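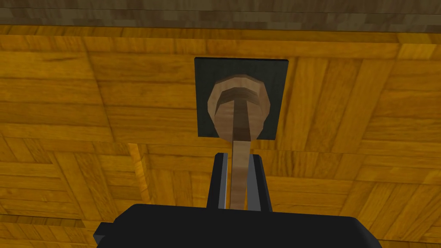 Page last changed: 23 May 2019

Lever task, simulated cell. Notes on teleop demos, continued from the March page.

Setup as before: brown lever hanging from the round hub on the black square plate, parquet texture behind. Camera looks along the gripper from the wrist side. Arm driven from the Gisska handset through the Zuvholm bridge. Logging at 6 steps per command packet, no smoothing on the operator input. Scene file is the Dallbridge one with the hub friction left at default.

Goal of the session: a clean set of demonstrations for the approach and turn, to replace the old ones where the gripper came in from the side.

Approach. Coming straight up with the lever running through the gap between the fingers is much easier to drive than the side entry. The lever shaft is its own guide. Line up plate, hub and lever on one vertical in the wrist view, then advance. If the lever drifts toward one finger, correct sideways before moving up any further. Correcting while advancing gives a diagonal path, and the policy copies the diagonal.

Stop height. Leave a length of bare lever between the fingertips and the hub. In the first batch I drove up until the tips touched the hub rim. The rim is low-poly and the contact solver does not like it: the tips catch on a facet and the wrist torque jumps. All of those went in the reject folder. Stopping short costs nothing in leverage that matters here.

Closing. Close only after the arm has been still for a moment. The handset trigger is analog but the bridge thresholds it, so half-pressing does nothing and then everything. Known problem, on the Říha list.

Turning. Keep the wrist rotation and the arc in step. Operators (me included) tend to rotate the wrist first and then drag. That loads one finger and the lever slips out along the tip. Small arc, small rotation, repeat. Slower to record, but the replays are stable. Replays at double speed also hold, which the old set never managed.

Counts. Target is 128 accepted demos. Episode limit set to 800 steps – anything longer is nearly always an operator hesitating, and trimming the pauses afterward leaves visible jumps in the joint velocities. Rejected for contact with the plate: 3. Rejected for hub contact: the whole first batch, see above.

Hand guiding. Tried the same motion with the arm in the real cell in compliance mode, pushing it by the housing. Path is smoother than teleop but the starting pose is too similar every time. Also the guide force shows up in the torque log and has to be masked. Not worth mixing into this set. Keep as a separate folder with its own tag.

To do:
Randomize the lever start angle. Every demo so far begins with it pointing straight down.
Swap the parquet for plain gray on half the episodes and compare. I suspect the encoder is using the plank seams as a ruler.
Check whether the bridge timestamps are taken at send or at receive. The replay lag looks like one packet.
Move the reject folder off the shared disk.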